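Strömberg Revises Its Approach to Staff Training

Borghild Viklund has led employee learning at Strömberg since January, when the company combined three regional programs into one. Her first decision was to shorten the introductory course from 18 modules to eight.

"People were finishing the course and remembering very little of it," Viklund said. "We asked managers what a new employee needs in the first month, and we built from there."

The revised course was offered first at the Manari office, where 400 employees completed it. Viklund described attendance there as steady and the written comments as frank.
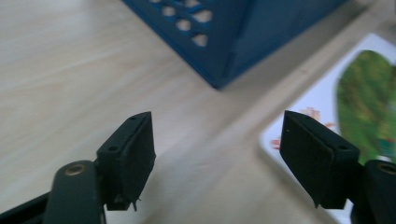 Plans for the Coming Year

The course will next open to staff at Jetesetti. Viklund expects enrollment to reach 800 and has asked each department to name a mentor.

"A mentor can answer in two minutes what a manual answers in twenty pages," she said. Registration is handled by the learning office.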